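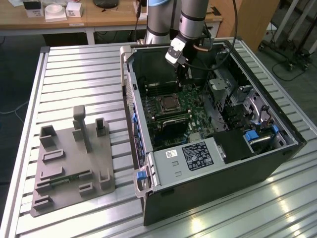

COSPORT, Sunday, April 25, 2021

By the Lambrakis Project staff
Filed under: Grant Reports, Local History

Work on the history of the Naltadero neighborhood is on schedule in most areas and behind in one. This report covers the period since December.

We have recorded 20 oral history interviews with people who lived in Naltadero before the freeway was built. Nine are transcribed and have gone back to the speakers for corrections. Two speakers asked us to hold their interviews until family members have read them, and we have agreed.

The tenants' union minutes are the part that is late. The Sendeck library closed its reading room for most of the winter, and we got through seven boxes before that. The remaining boxes cover the rent strike and the school boycott, which are the subject of chapters four and five. Drafts of those chapters will now reach you in the fall.

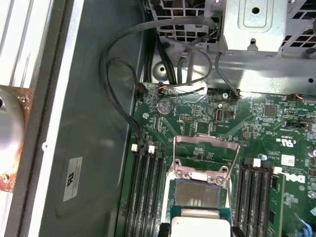

Inside a desktop computer case, with the green Dell motherboard.

Spending is under budget on travel and slightly over on transcription. We ask to move the unused travel money to cover the difference. Chapters one through three are with the outside readers. Their main comment so far is that the church records need more space in chapter two, and we are revising it now.

2 comments | 9 shares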